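# Iced tea bottles: fridge door or shelf?

**fakell_kitchen**, 22 April 2022

We go through a lot of bottled tea and the fridge is always a mess. I've been standing the bottles in the door, but the door on my Ikis fridge sags when it's loaded and the rack pops out of its clips. Anyone keep them lying down on a shelf instead? Mine is 55 cm wide inside, so there isn't much room next to the milk.

**mastby7**

Shelf, lying down, caps facing you. I've done it for seven years. You can pull one out without moving the rest.

**pantry_rat**

Disagree. Once a bottle has been opened it should stand up. I had a screw cap leak overnight and the whole vegetable drawer was sticky. Full and sealed, lay them down all you want.

**mastby7**

Then the cap wasn't tight.

**pantry_rat**

It was tight. Caps wear out, mostly when you refill the bottle.

**coldshelf40**

Forget door or shelf for a minute. What helped me was a table right beside the fridge. Shopping goes on the table first, I sort it there, and then it goes in. I also buy by cap color so I can tell the drinks apart from above. Budget was 80 dollars for the table, secondhand.

**fakell_kitchen**

A table could work. How close do you put it? My fridge door swings to the left and I don't want it hitting anything.

**coldshelf40**

Check the swing before you buy. You want the corner to stop just short of the fridge. White table, silver-gray fridge, green cap and yellow cap on the drinks:
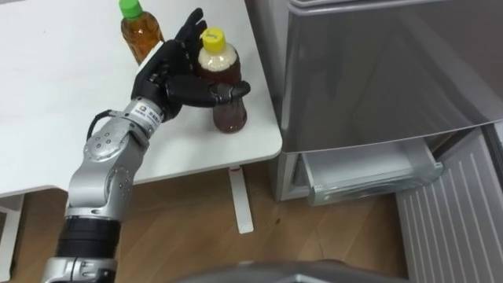
## Replies, page 2

**pantry_rat**

Good height for sorting. I'd still stand the open ones in the door and fix the clips. Bachmann sells replacements, I paid seven dollars for a pair in March.

**fakell_kitchen**

Ordered the clips. Will measure for a table this weekend.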